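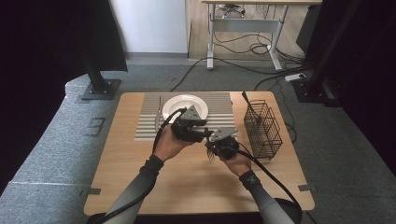 Tritstead is seeking an Equipment Planning Officer (fixed term, 20 hours per week) to prepare the purchasing plan for its manipulation program. The successful applicant will cost complete workstations – the hand-held grippers and their cabling, and the table with its placemat, plate and wire mesh basket – and compare supplier quotations from Numata and Lawal.

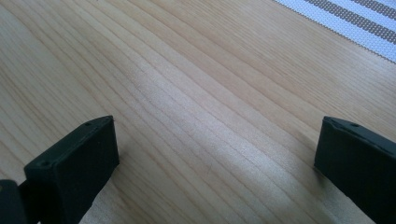
The officer will report to Hauwa Bashir and will maintain a replacement schedule covering 2 budget years. Experience with capital equipment budgets is essential; familiarity with robotics is desirable.

Applications, quoting reference 3078, should include a resume and a cover letter of no more than 2 pages. Enquiries may be directed to Ekene Briggs. Applications close Wednesday at 4 pm.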